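Rania Masri keeps the drainage records for Usenstead, which for most of the last century meant a wall of flat drawers and a card file. The cards have been keyed in. The drawers are still in use. When we spoke in March she had one open beside her and referred to it several times.

The current inventory lists 3,906 catch basins. Each record holds a position, a rim elevation, the depth to the outlet invert, the depth of the sump, the grate type and the date of the last cleaning. "The position is the part people ask for, and it's the easiest part to fix," Masri said. "You go out and shoot it again. If the invert is wrong, everything you computed from it is wrong too, and you may not find out until somebody digs."

An invert is the lowest point on the inside of a pipe. The slope of a line is taken from the difference between the inverts at each end, so an error of a few inches in one basin can make a pipe appear to run uphill. The first consistency check on the keyed records flagged 137 such pipes. Masri went through them with Eduardo Bastos, who runs the survey crew.

"Most were datum problems," Bastos said. "The older sheets used a town benchmark on the steps of the grain exchange. The exchange came down, and the benchmark was moved to the bridge and given a new value. Some draftsmen converted their old numbers and some carried on as before. You can have two sheets that share a street and don't share a zero."

The correction is a constant, but it applies only to sheets drawn before the move, and many sheets carry no date. Bastos sorted them by lettering style and by the form of the north arrow, then tested each group in the field. Six of the flagged pipes turned out to be recorded correctly. They do slope the wrong way, and water stands in them between storms. All are short runs under side streets near the Drondaneo, where the ground has settled more at the downstream end than at the upstream end.

I asked whether those would be rebuilt. "Not soon," Masri said. "A backpitched pipe loses capacity and collects silt. You can live with that if you clean it more often. We moved them to a shorter interval."

Cleaning intervals are the main practical use of the inventory. Until recently every basin was scheduled once a year, in an order that followed the old ward boundaries. The crew now measures the sediment depth with a rod before vacuuming and enters the reading. A basin is due when sediment reaches half the depth of the sump. Some fill in a single season, mostly at the bottom of unpaved alleys and beside the Meijer gravel yard. Others had almost nothing in them after a full year.

"You still have to look at the clean ones," Bastos said. "A dry sump can mean there's no sediment coming in. It can also mean the water is going around the basin, through a joint, and taking the bedding with it."

The measurements go into Dirnora, the records system the town adopted when the card file was keyed. Masri has reservations about it. It stores one depth per structure, and a basin where three pipes meet at different levels has three. Her workaround is to enter the outlet in the main field and put the inlets in the notes, in a fixed format that can be extracted later. Up to 737 structures will need this treatment – she gave it as a ceiling, taken from the junction symbols on the plans.

Grates are a smaller subject, though both had opinions. The older pattern has bars parallel to the curb, which passes more water and catches bicycle tires. The replacement has diagonal vanes and takes in less on steep streets, where the flow tends to skip over it. Bastos would like a second inlet wherever the gutter slope exceeds five percent. Masri said the record should at least state which pattern is present, because the capacity tables differ and the field was left blank on many of the cards.

The paper sheets will be kept. Masri has had the scans checked against the originals and considers them adequate for everyday work, but pencil annotations scan poorly, and the pencil is often the latest information on the sheet. She showed me a manhole that had been drawn, erased and redrawn on the other side of the street. The survey crew found it where it had been erased.

Interview by Stijn Groen

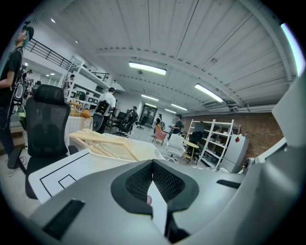 Department of Public Works – Records and Survey

Comments (3)

Mieke Claeys
Same datum trouble in our county. We had a third benchmark on a church sill that was only used for sewers. Worth checking whether the sanitary sheets were drawn by the same office.

Gediminas Grigaitė
What rod are you using for the sediment readings? We get different numbers from a flat foot and a pointed one when the top layer is leaves.

E. Bastos
Flat disk on the end. We note leaves separately and take the reading after raking.

This site uses cookies to remember your settings. By continuing to browse you accept their use. Accept | Settings

© Town of Usenstead | Contact Public Works | Back to top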